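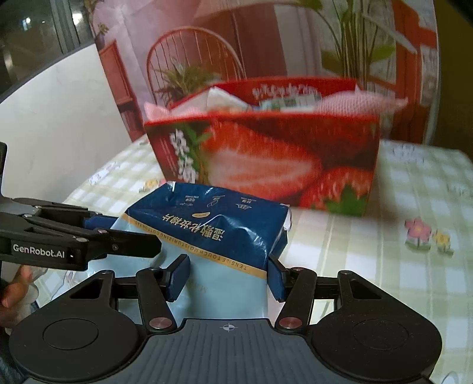 Phase labelling for two-handed grasping was the part of the pipeline I was responsible for: given a recording from a pair of hand-held grippers, the software has to decide at each instant whether the hands are approaching, holding, passing or releasing an object. The input is the video from the wrist camera on each tool, the estimated tool pose and the opening of the fingers. A soft bag of cotton pads, gripped from both sides with the second tool coming in from the left, is the sort of case the labeller was written for. The bag deforms when squeezed, so finger opening alone is a poor sign of contact. The gift bag standing behind it, with its strawberry print, also has a strong effect on the visual features, and this is dealt with in section 3.

Report by Su-bin Gil
Project: Yatsenko (two-arm phase labelling)
Submitted May 2, 2021

1. Background

The Yatsenko code base was handed over in February as a working but slow planner with no labelled data of its own. The planner takes a sequence of phases and fills in the motion between them. If a phase boundary is late, the planner closes the fingers after the arm has begun to lift, and the object is left where it was. If it is early, the planner pushes the object instead of gripping it. The previous group set the boundaries by hand in a viewer called Coltstead, which remains in the repository and which I used to check my own output.

The aim was to replace hand labelling with a program that could be run over a whole set of recordings without supervision, and to state where it fails.

2. Structure of the software

The labeller is a chain of four stages. Each reads one file and writes one file, so that any stage can be rerun alone.

Stage one brings the streams from the two tools onto a common clock. Finger opening is sampled faster than the video, so it is averaged over each video interval. Pose is interpolated. Recordings in which the two clocks drift apart by more than one video interval are rejected at this point.

Stage two computes features. From the tool state I take opening, rate of change of opening, speed of the tool and the distance between the two tools. From the video I take a patch between the fingertips and measure how much it moves relative to the tool. An object that is held should be nearly still in this patch while the background slides past it.

Stage three is a small hidden Markov model with eight states, four for each hand. The transition table is written by hand and forbids impossible steps such as release before hold. Only the emission terms are fitted.

Stage four merges the two label streams and marks the intervals where both hands are in the hold state. These are exported separately, as the planner treats them as a closed chain and solves for both arms at once. 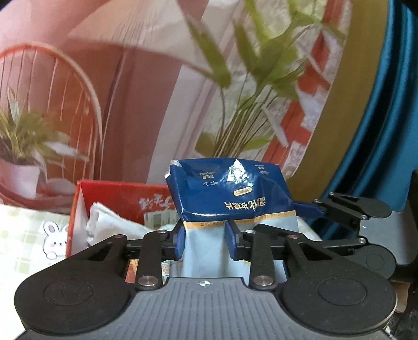

The distance between the tools matters most in stage four. When the fingertips of both hands are close to the same object, the pair of labels is ambiguous: one hand may be holding while the other steadies, or both may be holding. The tool state alone does not separate these. I added a rule that the second hand is counted as holding only if its opening has stopped changing and its patch motion has stayed below the threshold for the length of a short window. The window length is the single parameter with the largest effect on the result.

3. Problems found

3.1 Background texture. The patch motion measure assumes that background and object move differently. Large printed surfaces behind the object break this in two ways. If the print is close behind the object, its motion in the patch is small and looks like a held object. If the print has strong edges, the feature tracker prefers it to the object, particularly where the object is a shiny plastic bag. Masking the patch to a narrower strip between the fingertips reduced the first problem and did little for the second.

3.2 Soft objects. With a rigid object the opening reaches a constant value at contact. With a soft bag it keeps creeping as the contents settle. The first version of the labeller read the creep as a continuing approach and placed the boundary late. I replaced the fixed threshold on rate of change with one scaled by the opening itself. This made the rigid cases slightly worse.

3.3 Reflections. Creased film gives highlights that move with the viewing angle and not with the object. They are tracked as ordinary features. I tried discarding saturated pixels, but on dark packaging this left too few features and the measure became noisy. The change was reverted.

4. Results

The set contained 2,072 intervals cut from the recordings. After stage one rejected those with clock drift, and after I removed intervals in which a tool was set down, 1,656 were left. Sixty of these were labelled by hand in Coltstead and kept out of the fitting. That is a small test set and the comparison should be read with this in mind.

Approach and release boundaries agreed with the hand labels in most of the test intervals. Hold boundaries for a single hand were weaker, and errors were mostly late, as expected from 3.2. The two-hand hold label was the least reliable. In the failures I looked at, the usual cause was the steadying hand being labelled as holding.

Running time is dominated by the feature tracker in stage two. The other stages together take less time than reading the files from disk.

5. Notes on the tooling

The configuration is read by Clumness, the settings library from the older Grurkcombe project. It silently ignores keys it does not recognise. A misspelt window parameter cost me several days, during which every run used the default value. I have added a check that stops the program on an unknown key, and the check is switched on in the main branch.

Coltstead crashes if a label file has no entries for one hand. The workaround is to write a single approach label covering the whole recording. The fault is in the timeline widget and I did not fix it.

6. Remaining work

The transition table should be fitted instead of written by hand once there are enough labels. The steadying case probably needs a state of its own, which would raise the state count and require stage four to be rewritten. A force estimate from motor current would settle most of the cases in 3.2, but the hand-held tools in this data set do not record one, so it would apply only on the robot side.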